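Kurkelwood Hall – Term Start Walk-Through
Checklist with comments
Done by: Lucie Dufour
Date: 26 Jan 2009
Areas: main hall, kitchen, craft room, store cupboard, side path

Items are marked OK, FIX or WATCH. My comments follow each one. I love doing this walk-through, and the old place is in better shape than it was in July, so have a read right to the end!
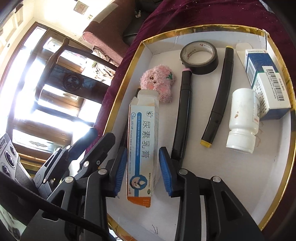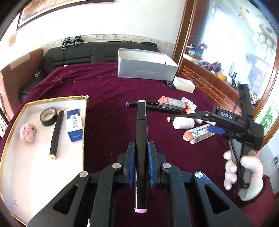 1. Front doors and entry mat
OK. Both doors open fully and the closer no longer slams. Mat lies flat. Big thanks to whoever trimmed the curled corner.

2. Exit signs and emergency lights
FIX. Sign over the side door is dim on the left half. The test button on the hall lights worked beautifully – every one came on and stayed on. Flekero have the job, reference 993.

3. Fire extinguishers
OK. Kitchen and hall both hanging at the right height, pins in, gauges in the green. Please don't hang aprons on the kitchen one.

4. Fire blanket
OK. Still in its pouch beside the stove, tabs easy to reach.

5. Hall floor
WATCH. One board near the stage is lifting a little. I could catch a shoe on it if I tried, and a running kid won't need to try. It's marked with yellow tape until it's screwed down. The rest has come up a lovely colour since the sanding.

6. Stacking chairs
FIX. Stacks of 20 are too tall, and one was leaning. Split them in half and keep them off the heater wall. Two chairs have cracked seats and have been tagged and moved to the shed.

7. Trestle tables
OK. Locking arms all catch. The Peixoto tables are heavier than they look, so two people per table, please.

8. Kitchen hot water
WATCH. Very hot at the left tap. I've put up a sign for now and asked the plumber for a price on a mixing valve.

9. Fridge and freezer
OK. Fridge reading 4 degrees. Seals clean. Unlabelled containers went in the bin (sorry about the soup).

10. Power leads and boards
FIX. Tags are out of date on the urn and the glue guns. Do not plug them in until they've been tested. No boards plugged into other boards anywhere, which made my morning!

11. Craft room storage
OK. Scissors and blades up high in the lidded tub. Paint shelf is fixed to the wall and doesn't budge.

12. First aid kit
FIX. Short on wide bandages and the saline has expired. List is with the Fancombe chemist, pick-up by Friday.

13. Side path and ramp
WATCH. Gum leaves again. Handrail is solid and the grip strips are holding. Needs a sweep before each evening class.

Re-check of items 2, 6, 10 and 12 before the first session. Key to the store cupboard is back on its hook.

L. Dufour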